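Old Dell tower, empty memory slots, CPU cooler off - what should I check before I put it back together?

Posted in Desktops & Repair
Viewed 2,639 times

Ozan Güneş

Hi all, first post so go easy on me. I got an old Dell desktop from my aunt when she cleared out her office in November, and I want to turn it into a plain little machine for writing and for ripping my CDs (I have 152 of them in boxes and no patience for streaming anymore). It ran when I got it, but it was loud. Really loud! The fan would go up and down like somebody mowing a lawn two houses over.

So I opened it up, pulled the memory, and took the cooler off to clean out the old paste. All good so far, I think. Now I'm at the point where I have to put things back and I've lost my nerve a bit. Three things are bugging me:

The lever next to the processor. Does it need to be hooked down before the cooler goes on, or does the cooler press everything into place?

The memory slots. I bought two used sticks from a seller called Edix and I don't know if it matters how I push them in. One of them went in crooked when I tried it last month and I chickened out.

And the paste. My neighbor says to spread it with an old card, my brother says one blob in the middle. Who's right?

My board with the slots still bare:
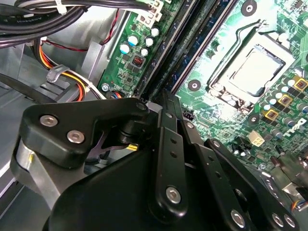 Villads Kirkegaard

Lever first, always. The metal plate has to be flat over the processor and the lever pushed down and tucked under its catch, and only then do you go near it with the cooler. The cooler's job is to carry heat away, and it's not meant to hold the chip in the socket. It takes more force than you'd like the first time and it may creak a little. That's normal on these. If it feels like it's truly fighting you, stop, lift the plate, and look at how the chip is sitting. It should drop in by its own weight with the notches lined up, and you should never have to press on it.

For the memory, open the clips at the ends, match the notch in the stick to the bump in the slot, and push straight down with both thumbs until the clips snap. Your crooked one was probably just backwards. Check which type the board takes before you blame the seller, though - the different generations have the notch in different spots and the wrong one will never go in.

Paste: your brother. Pea sized, in the middle, done. I've done it the card way too and never noticed a difference except in how much of it ended up on my sleeve.

I did almost the same job on mine, also a Dell. The thing I'd add is to find the header for the fan before the cooler is on, while there's room for your fingers. On my board it's labeled FAN_CPU, up past the socket. If you forget to plug that in, you'll get an error at startup or a very warm processor, depending on the mood of the machine. Then start all four cooler screws by hand and go corner to opposite corner, a couple of turns each.

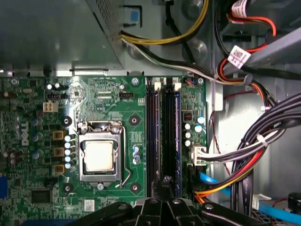 Processor, lever and the four cooler holes, with FAN_CPU above.

Gunnlaugur Hafþórsson

just buy a new one, those old dells arent worth the electricity

Frauke Tiedemann

Not helpful, Gunnlaugur! It's a writing computer, it'll be fine.

Ozan, I agree with Villads on all of it, and I'd say to clean the fan and the fins while they're out. I'd bet that's your lawn mower right there. Mine had a gray felt mat packed in under the fan blades, you could have knitted with it. Hold the fan still with a finger while you brush it.

Clean the old paste off with rubbing alcohol and a lint-free cloth. I use 92 percent because that's what my pharmacy had. Let it dry before the new stuff goes on. Do the bottom of the cooler too, people forget that side.

Also, unplug the power cord and hold the power button for a few seconds before you reach in again. And try it with one stick of memory first. If it starts up, shut it down, unplug it and add the second. Saves a lot of guessing if one of your used ones is bad.

Ozan Güneş

Thank you both, this is great. The stick WAS backwards, I'm a little embarrassed. Getting rubbing alcohol tomorrow and then I'll do the lever and the cooler in one go, probably in the evening when the kitchen table is free. Will post if it's any quieter.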